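Journal > Opinion > Rings & Stones

I keep getting asked if a lab-grown sapphire is a "real" one. Yes! Same mineral, same hardness, and mine cost 80 dollars – the mined one next to it was 800.

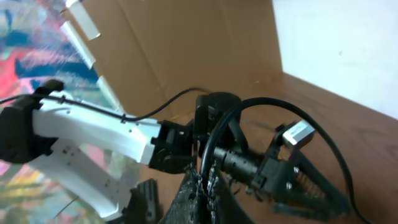
White arm, black gripper.

My friend Mihret says she'd always know the difference in her heart. Fair enough, but her heart didn't spot mine at dinner (I wore it for 4 hours, right across from her). Buy the blue you like and spend the rest on a decent setting.

© Hadgu Journal | Contact | Back to top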